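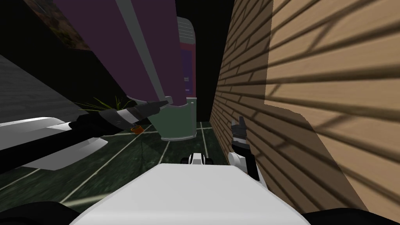

Jul 3, 2024

So I have finally finished the great bread project, or at least the first leg of it, and I promised a few of you in the comments that I'd write it up properly. Grab a coffee, this one rambles a bit!

If you're new, the short version is that last September I decided to stop buying bread. All of it. Sandwich loaves, rolls, the fancy seeded thing from the Clendberg market that I used to eat half of in the car. I'd made maybe a handful of loaves in my life and most of them could have propped a door open. But the market loaf had gone up again and I was feeling stubborn, so I came home, fed some flour and water in an old pickle jar and told everybody I was a baker now.

The starter took forever. For the first week it smelled like gym socks, then it smelled like nail polish, and then one morning it had climbed right up under the lid and smelled like yogurt. I was so proud I took it to work. (No one at work cared. One person asked if it was safe to have it near the fridge.)

I've baked 66 loaves since then, and I know that because I keep a notebook with the flour, the timings and a rude comment for each one. Loaf 2 just says "brick." There's a long stretch in the winter where every single entry says "flat again" and I came pretty close to quitting. My kitchen gets really cold in January and I was following a recipe written by someone who clearly lives somewhere sunny. It said four hours on the counter. Four hours on my counter in January does nothing at all, you could leave it there until the weekend. Once I started putting the bowl in the oven with just the light on, everything changed. I wish I'd tried it months earlier, it was in the comments under the recipe the whole time.
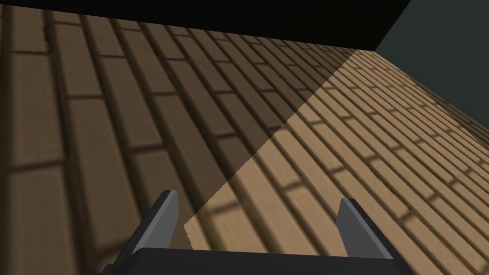 The other big change was flour. I'd been using whatever was cheapest, and then a friend gave me a bag of the Irkar stone-ground for my birthday and oh my goodness. The dough felt different in my hands right away, kind of silky, and it held its shape when I turned it out. It's not cheap, so these days I do half Irkar and half store brand, and I can't taste much difference between that and the full fancy version. I weigh everything now too. My everyday dough comes out at 959 grams before it goes in the pot, and if I want the bigger loaf for when my sister's kids are over, I scale it up to 1,134 grams, and that's the absolute limit of what my pot can take. Ask me how I know — I had to chip the lid off with a butter knife.

People keep asking about gear and I'm a terrible person to ask. I have a Wannasri cast iron pot I got secondhand with a chip in the handle, a cheap scale, and a plastic scraper that I would run back into a burning house for. I did buy one of those cane baskets for proofing and it's pretty, but a mixing bowl with a floured dish towel does the same job. Use rice flour on the towel, by the way. Regular flour turns to paste and then you're peeling your bread off the fabric while saying words the neighbors can hear.

Has it saved me money? A little, I think, if you don't count the flour I fed to the starter and threw away. I make crackers out of the discard now. They're very good with the sharp cheddar and very bad with anything sweet, in case you were wondering about jam. I was also thinking of trying pancakes, so if you have a discard pancake recipe that doesn't come out rubbery, please send it over.

Next up is rye. I had a slice of dark rye with caraway at that little cafe in Lerkcombe in the spring and I haven't stopped thinking about it. I've read that rye dough is more like wet cement than dough and you don't knead it so much as spread it, which sounds like my kind of baking. I've got the flour in the pantry and a second jar of starter going on top of the fridge, and it's already at the gym socks stage.

I'll put the everyday recipe in its own post once I've typed it up from the notebook. Half the page is stuck together with dough, so give me a few days.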